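2019-06-07, gym notebook, back bench

Got through the whole striking block today and I'm writing it down before my hands stiffen up, because last time I waited until the evening and half of what I wrote was useless (what does "left side weird, see tape" even mean?).

So! The main business was the new heavy bag from Kazmi versus the old Millo one. Same drill on both: jab, cross, step out, low kick, reset. Rounds of 4 minutes, 10 rounds split evenly between the bags. I wanted to know if the Kazmi really is too hard at shin height or if we've all just gone soft over the winter. Verdict so far is that it's hard. It's packed tighter toward the bottom and the low kick lands like you're kicking a fence post. The Millo has settled over the years and has that sad waist in the middle, but my shins forgive it. Punching is the other way around. The Kazmi is lovely up top - crisp, doesn't fold around the glove - and on the Millo my wrist rolled twice on the cross because the bag caved under it.

Plan is to hang the Kazmi a touch higher so the packed section sits below kicking height for most of us. If you're tall, sorry, you'll have to go back to the Millo for kicks. I'd also like to try unzipping the bottom and pulling some fill out, but I want a second opinion before I start making a mess on the mats.

Gloves next. I used the Nomness pair the whole way through, 22 sessions on them now by my tally inside the cuff. The padding over the first two knuckles has gone flat and I can feel the bag through it on anything thrown with real weight. Thumb stitching is still fine, velcro is still fine, so they're going into the light drilling bin. Please don't spar in them! I've written DRILL on both wrists with the fat marker, so there's no excuse. The smell is what it is. I tried the newspaper trick and now they smell like gloves and newspaper.

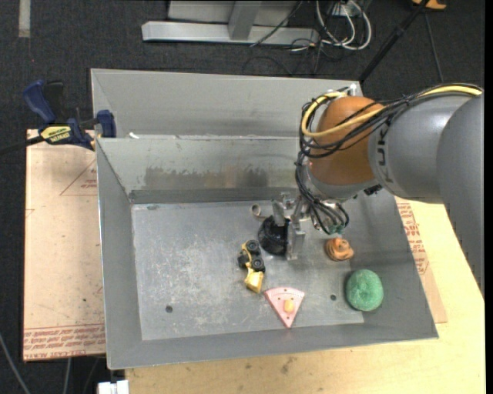 *Big gray bin on the bench, scuffed floor panel and all.*

Grappling, short version. I spent a good chunk of the afternoon on the wall work we keep losing points on. Our people get pressed to the fence, get one underhook, and then just stand there hugging until somebody gets tired. I went back over the footage from the Trorkden card in December and it's the same every time: head on the wrong side, hips square, no hand on the wrist. The one clean escape on the whole card came from getting the head under the chin first and THEN turning the hips. Everyone else tried to turn first and got dragged down for it.

Tried it slow in the corner, then at half speed, then with somebody really leaning on me. Slow was fine. Half speed was fine. With real pressure I got the head position, but my back foot kept sliding up against the base of the wall and I had nothing to push off. I think the feet need to be wider than feels natural. Will try again with shoes off and on, in case it's the mat there, which is pretty slick along that seam.

Conditioning: 50 sprawls at the end, broken up however I liked. I liked to break them up a lot. The last batch was ugly, knees hitting first, and if I'd been coaching me I would have stopped it. Next time fewer and cleaner.

Odds and ends:

- The round timer is losing its beep again. It still flashes, but you can't see that with your back to it. New battery didn't help.
- We're low on finger tape, the narrow kind. Plenty of the wide stuff that sticks to everything except fingers.
- Whoever re-knotted the speed bag, thank you, it's so much better.
- The scale by the door reads heavy compared with the one in the office. Pick one for weight checks and stay on it! I've been using the office one.
- Left shin has a lump. Not worried. Iced it.

For next session I want wall escapes first while the legs are fresh, bags second, and to get the Kazmi hung at its new height before anybody warms up on it. Also need to find the long chain, which I'm fairly sure is under the spare mats.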